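Shelf-life label prints shifted after changing roll size

Asked by Hnat Harasym, 7 November 2018
Tags: labels, thermal printer, calibration

I run a small packing bench and print carton labels on a direct thermal desktop printer. In October I switched from 69 mm wide stock to a narrower roll from Fosten. Since then the first label on each job is correct, but every following one creeps down 2 mm. By the tenth label the bottom line of text is printed across the gap. The driver has the new width and height entered. Firmware is 736. I have cleaned the head and reseated the roll. Is this a sensor fault?
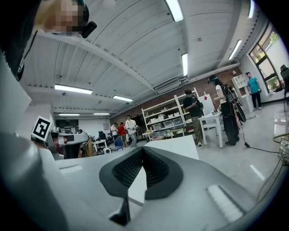
White box upright on the bench.

The labels go on the front face of the carton, so a shift of a few millimeters is visible.

2 answers

Regula Danzer
Probably not a sensor fault. Constant creep in one direction usually means the printer is advancing by a stored length and ignoring the gap. Check the media type in the driver. If it says "continuous", change it to "gap" or "labels with gaps". Then run calibration from the printer itself:

Power off. Hold the feed button, power on, release at the second flash. It should feed several labels and stop with the gap at the tear bar.

Button timing differs between models, so look at your manual. Also check the settings in your label software. Some programs send their own media type with each job and overwrite the driver.

Comment from Hnat Harasym: Driver was on gap, software was on continuous. Changed it, recalibrated, printed 10 with no creep. Thanks.

Marion McIver
Had the same thing with a Bralow printer and just made the template 2 mm shorter. Works for short runs. You have to change it back if you buy different rolls.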